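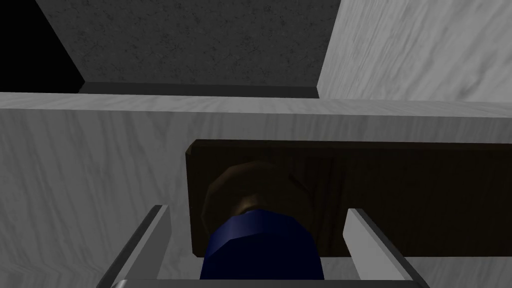 Marneck Media Art Festival: Frequently Asked Questions
Last updated July 15, 2018

When and where does the festival take place?
The festival runs for nine days in October at the Moodley building, the former print works on the canal side. The talks are held in the lecture hall on the second floor. The full schedule will be posted here once the speakers have confirmed.

Do I need a ticket?
The exhibition is free. The talks and the two evening concerts are ticketed, and the lecture hall seats 260. Tickets bought online can be picked up at the front desk from one hour before the start. We do not mail paper tickets.

Who can submit work?
Anyone over 18. You do not have to be enrolled at a school or have shown work before. Groups should name one contact person and list all members on the form. Last year we received 3,553 entries, so please send only one per person or group.

What kinds of work do you accept?
Games, installations, sound pieces, net art, video, and live performance. Work in progress is fine if it can be shown in a stable state by the opening. We do not accept print-only work for the exhibition, but it can be proposed for the reading room.
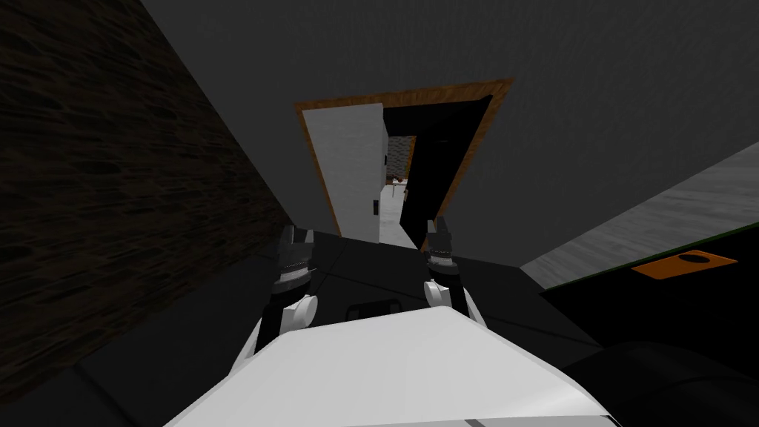

View toward an open doorway, with two gripper arms reaching forward.

Is there a fee or a budget?
There is no entry fee. Selected artists receive a production grant of up to 3,000 euros, paid in 2 parts: one on signing the agreement and one after setup. Travel within Europe is covered separately. Keep your receipts.

What equipment can you provide?
Projectors, screens, speakers, headphones, and standard desktop computers come from our technical partner, Basevis. Anything unusual has to be listed on the form. Power adapters for non-European plugs are your responsibility.

Who selects the work?
The exhibition is curated by Lesego Mathebula. Sizwe Sithole chooses the concert program. Decisions are sent by email, and we can't give individual feedback on entries that are not selected.

Can I take photos?
Yes, without flash. Please ask before filming a performance.

Is there food on site?
Café Tristanetti on the ground floor is open during exhibition hours and serves lunch until three.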